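Wusar Jornley 70 Storage Basket

Item 1656
Reviewed and listed by Gwilym Mostyn, Tavport store
Page updated February 10, 2018

The Jornley is a woven basket with a removable cotton liner, sold singly or as a set of 2. Wusar calls it "the last basket your home will ever need". We've been selling baskets long enough to doubt that, so we took a set home before agreeing to stock it.

What the maker claims

Wusar says the basket keeps its shape under daily use, won't snag knitwear and will hold a full winter doona. The first claim looks fair so far. The second depends on the liner being in. As for the doona, a single goes in if you kneel on it. A queen doesn't, whatever colour the box says it comes in.

The 70 in the name is a mystery. It isn't the height, the width or the volume in litres. We asked and were told it was "a range identifier". 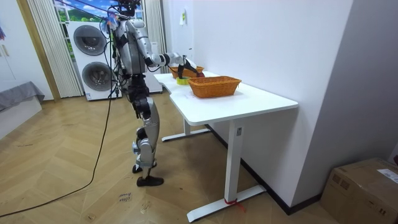

Sizes and colours

One size only. Natural or grey. The grey is closer to brown in daylight, so have a look in the store if you're trying to match something. Natural varies a fair bit from batch to batch.

Care

Wipe with a damp cloth and dry in the shade. The liner is marked machine washable. Ours shrank a little on a warm wash and now needs a good tug to get over the rim, so go cold.

Jornley or Hoani?

The Hoani is the plainer basket we've carried for years. It has no liner and no slogan, and it costs less. If you only want somewhere to throw shoes, I'd buy that one. The Jornley is better for wool and baby clothes, and its handles are more comfortable on stairs.

Warranty

4 months on stitching and handles. Fraying is classed as normal wear, which seems a bit cheeky for a woven product. Keep your receipt.

Next delivery to Tavport is due in June.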